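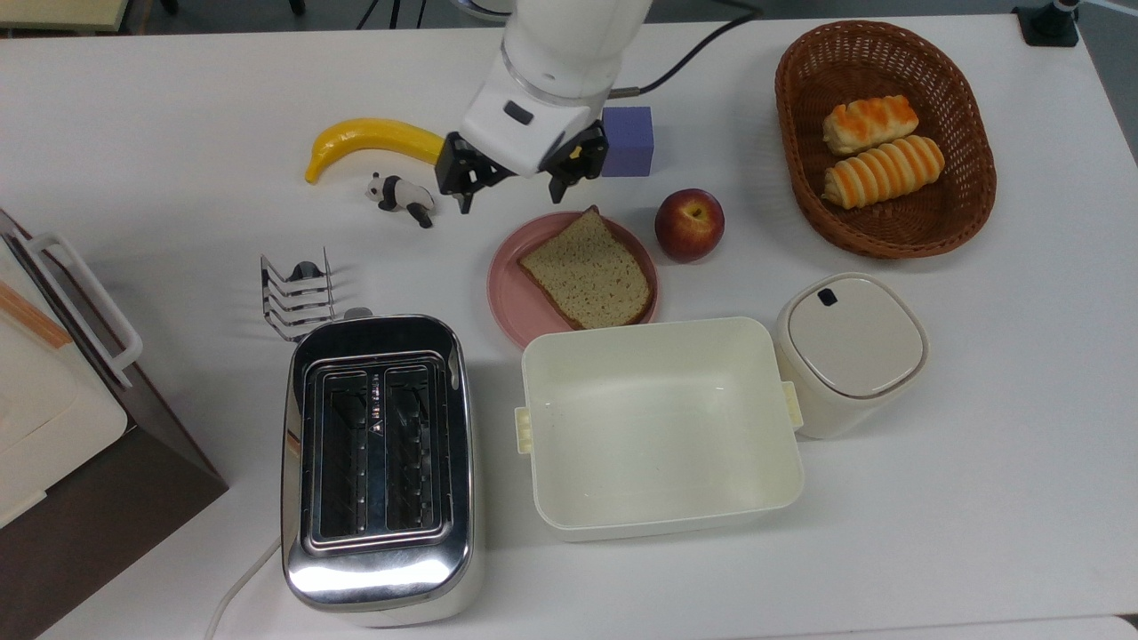 Section 4: Adding a certificate of insurance

Last updated: 20/12/2023

Use this section to record a venue's public liability cover in Utside Broker. You need the policy schedule and a copy of the venue's current liquor licence. Licence details are covered in Section 3.

1. Open the client record and choose Policies, then Add certificate.

2. Enter the policy number exactly as it appears on the schedule, including any leading zeros.

3. Select the insurer. If it isn't in the list, choose Other and type the full legal name. Trading names are rejected when the record is checked.

4. Enter the start and end dates. Cover starts at 4 pm local time unless you change it.

5. Enter the licensed capacity of the venue. Count outdoor areas only if the licence covers them. For a venue over 600 people, the Large Venue tab opens and must be filled in before you can save.

6. Under Activities, tick everything that applies — live music, gaming, takeaway sales, catering off the premises.

7. Attach the schedule as a PDF. Colour scans are accepted, but keep them to 2 MB or less.

8. Click Save draft. Check the summary, then click Lodge.

Note: Drafts are kept for 180 days and then deleted. A lodged certificate stays on the record until you archive it.

Caution: Lodging a certificate does not change the policy. If the capacity or activities differ from what the insurer has on file, ask for an endorsement first. A claim may be refused if the venue was trading outside its cover.

Renewals

Reminders go to the address on the Contacts tab. To change when they are sent, go to Settings, Reminders. Clients moved across from Staldale in April keep their old reminder dates until you edit them.

If you see error 186, the dates overlap with another certificate for the same venue. Open the earlier one, correct its end date and lodge the new certificate again.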